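Heta 40 Flotation Unit 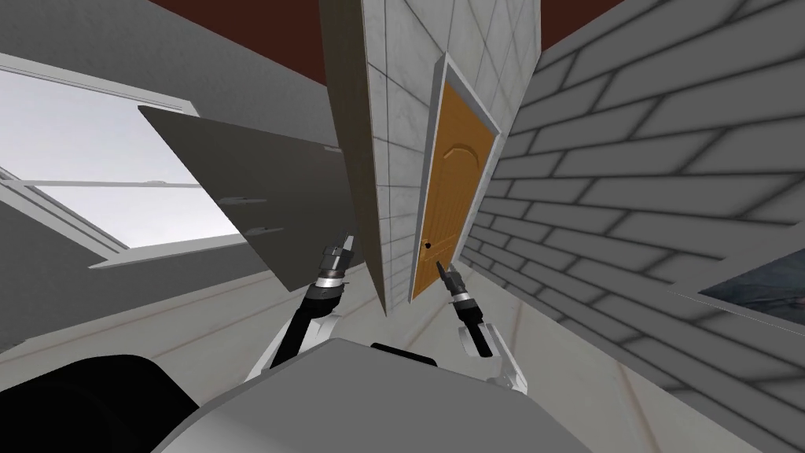

Jekus Field Equipment: Archaeobotany and Sample Processing

The Heta 40 is a recirculating flotation tank for recovering charred plant remains, small bone and microartifacts from bulk soil samples. It is built for field labs with a limited water supply and runs from a single pump. One operator can handle routine samples; two are recommended for heavy clay.

Soil is poured into a mesh-lined inner basket while water enters from below through a spray ring. Light material rises and leaves over the weir into the flot sieve. The heavy residue stays in the basket. Silt settles in the lower cone and is drained through the sludge valve.

Specifications

Maximum sample volume: 40 liters
Overall height: 48 inches
Pump rating: 3,000 liters per hour
Hose connection: 60 mm, cam lock
Basket mesh: 1 mm standard, 0.5 mm on request
Flot sieve: 0.25 mm
Tank: welded stainless steel, with detachable legs

Supplied with the unit

Tank and leg set, spray ring, one inner basket, one flot sieve, two hoses, sludge valve with spare gasket, printed manual. The pump is ordered separately. Settling barrels are not included.

Use and care

Set the tank level before filling. A tilt toward the weir sends heavy residue into the flot sieve. Add soil in small amounts and break up clay by hand. Clay samples may be soaked beforehand in a separate bucket.

Rinse the basket and sieve between samples and check the seams for trapped seeds. Drain the cone at the end of each day. Dry flots slowly in the shade, on labeled cloth.

Do not run the pump dry. Remove the spray ring before transport.

Options

Grinberg sieve stack, three sizes
Jibrin hose adapter for garden-thread supplies
Second inner basket
Canvas cover

Replacement mesh is sold by the yard. Orders placed by the end of April ship ahead of the summer season.

Technical questions: Antonina Stetsiuk
Orders and spare parts: Ustyna Yurchenko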